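Reusable plastic cup

A reusable plastic cup is a drinking vessel made of a hard or half-hard plastic and meant to be washed and used many times. It differs from the disposable cup by its thicker wall and heavier base. Reusable plastic cups are common in school dining rooms, hospitals, nurseries, camping sites and private kitchens. Most of them have no handle, and many are made so that one cup can stand inside another.
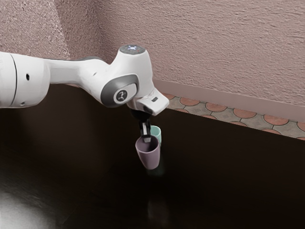
A plastic cup in mauve-purple.
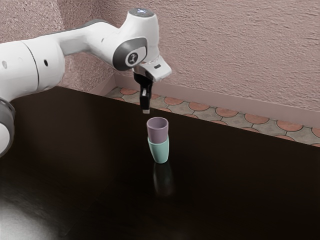

Why do most plastic cups become narrower toward the bottom?

The narrow bottom lets the cups be placed one inside another, and it also helps the finished cup to come out of the mold. A wall that is fully straight would hold tightly to the metal core when the plastic shrinks.

Materials

Polypropylene is the most usual material. It is light, it bends a little before it breaks, and it can stand the temperature of many household dishwashers. Its surface is slightly waxy to the touch. It is naturally milky, so clear cups are more often made from other plastics.

Polystyrene gives a clear and stiff cup, but the cup cracks easily when it is dropped. Polycarbonate is clear and very strong. It was for many years the first choice for canteens, but many buyers left it after questions were raised on bisphenol A, a substance used in its production. Copolyesters have taken its place in a large part of the market. Melamine cups are hard and heavy and feel similar to ceramic. They should not be heated in a microwave oven.

The color is normally given by a pigment mixed with the plastic before molding. For this reason a scratch does not show another color under the surface. Printed decoration is less durable than color in the material itself.

Manufacture

Nearly all reusable plastic cups are made by injection molding. Small grains of plastic are melted in a heated barrel and pressed into the space between two parts of a steel mold. When the plastic is solid enough, the mold opens and the cup is pushed out. A small round mark in the center of the base often shows the point where the plastic entered.

The slope of the wall is called the draft angle. An angle of 2 degrees is enough for many short cups. A larger angle makes the cups easier to separate, but the base becomes small compared with the rim and the cup falls over more easily.

Stacking

When cups are nested, the height of the stack grows only by the part of each cup which remains outside the one below. This part is called the stacking pitch. A small pitch saves space in the cupboard and in transport.

Nested cups can become stuck together. This happens when the walls touch over a large area, or when water stays between them and air cannot enter. To prevent it, a designer can add a small step or some short ribs on the inside, on which the next cup rests. The Clireo cup, drawn by Shiuli Bepari for the firm Korance, has three such ribs near the base. It holds 400 milliliters when full to the rim and was first supplied to school kitchens in Cassim. A later version kept the ribs and received a wider foot, after kitchen staff complained that the cup was unstable on wet trays.

Rhea Catacutan, in her study of canteen tableware dated 2019-01-21, recommends that cups are fully dried before they are nested. She also notes that tall stacks lean to one side when the cups come from different molds, even if their nominal size is the same.

Care and wear

Hand washing with warm water and a soft sponge is suitable for all the common types. Rough pads scratch the inner wall, and tea or fruit juice then leaves stains in the scratches. Cups of thin wall can change their form if they are placed near the heating element of a dishwasher. Korance advises a washing temperature of 60 degrees Celsius for its colored cups, because the pigment becomes pale sooner in hotter water.

A cup should be replaced when it has cracks, a sharp rim or a sticky surface. Strong smells can sometimes be removed with a solution of baking soda left in the cup overnight.

Recycling

Many cups carry on the base a triangle with a number that identifies the plastic. Polypropylene has the number 5 and polystyrene the number 6. Polycarbonate belongs to the mixed group with the number 7. Melamine cannot be melted again and is normally not accepted with household plastics. Local rules are different from place to place, also for the types which can be recycled.

See also: Tumbler, Beaker, Melamine tableware, Injection molding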